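3.2 Sheer curtains and the use of the windowsill

The second part of the study looked at what residents do with a single layer of sheer fabric over a large window. Earlier work on daylight in apartments has mostly dealt with blinds and lined drapes, where the setting is easy to record: up, down or some fraction between. A sheer curtain is harder to score. It is often left partly drawn for days at a time, and people move it for reasons that have little to do with light, such as reaching the sill or opening the window.

We visited 60 apartments in the Cledley district and collected 467 entries from the diaries that residents kept between visits. Of these entries, 261 recorded a change in the position of a curtain. The rest were notes on glare, on drafts, or on things put on the sill and taken off again. Residents were asked to write down the time of day and the reason for each change in their own words. We did not give them a list to choose from, as the pilot at Belenbridge had shown that people pick the first item on a list when they are in a hurry.

All visits were made in daylight. Upper-floor rooms were treated separately from rooms at street level, where being seen from outside was the reason given most often. On the upper floors the usual outlook is over lower roofs toward apartment towers farther off, and residents there wrote more about brightness and about the view itself. Figure 2 shows a window of this kind.

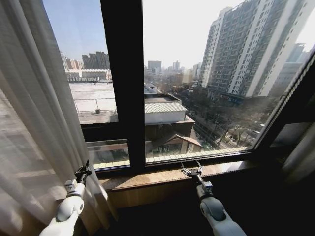

Figure 2. Large window with a sheer curtain and wood-grained sill, looking over rooftops toward apartment towers. The curtain is drawn mostly to the side.

The most common resting position was partly open, with the fabric gathered toward one side and some of it still over the glass. Residents described this as the position that needed no further thought. Several wrote that they had once closed the curtain fully every evening and had since given it up. Full closing was reported mainly by households with a bed or a desk facing the window, and in those rooms it was usually done at the same hour each day.

Flat roofs outside the window came up often in the diaries. A pale roof just below window height sends light up into the room, and residents on the floors directly above such roofs complained of glare at midday even when the sun was not on the glass. Their usual answer was to pull the sheer across only the part of the window nearest to where they sat. One household wrote on a Sunday that the roof was "worse than the sky" and that the ceiling was brighter than the table. We had not planned to record the color of neighboring roofs. It was added to the visit form in April, after the first round, and values for the earlier visits were filled in on the return trip.

The sill was the other recurring subject. Where a wooden sill was deep enough to hold a plant pot or a cup, the curtain tended to stay clear of it. The hem was pushed behind or beside whatever stood there, and the position of the objects then decided how far the fabric could travel. In rooms where the sill was kept clear, the curtain was moved more often and over a greater distance. We do not know which came first. Residents who liked to move the curtain may have kept the sill clear for that purpose.
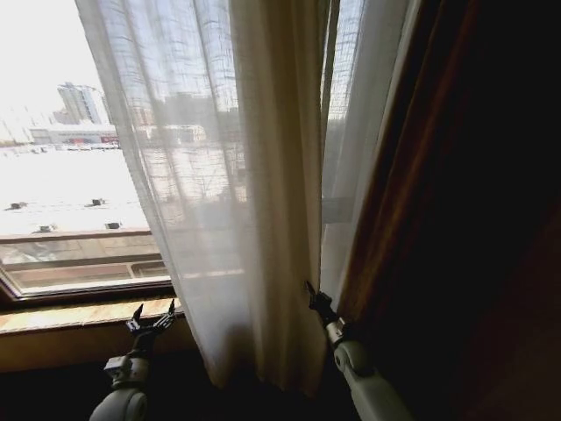 How much daylight does a sheer curtain block?
It depends on the weave and on how the fabric is gathered. A single flat layer lets most of the light through and mainly softens it, while the same fabric bunched into close folds is much more opaque.

The effect of gathering was tested in the Lakinura workroom with a curtain panel of the type most often found in the visits. The panel was hung at its full width and then pushed to one side in 2 steps, and readings were taken behind the fabric and beside it. The setup followed the Debnath procedure for hung textiles, except that the meter was placed at sill height – the level at which residents had noted most of their problems with glare.

The readings are given with the other fabric measurements in Section 4. They should be read with some care, as the workroom window faces north and has no bright roof in front of it. The diary entries on roof glare therefore have no direct counterpart in the test. A repeat of the measurements in an occupied upper-floor room would be needed before the two sets of results could be combined.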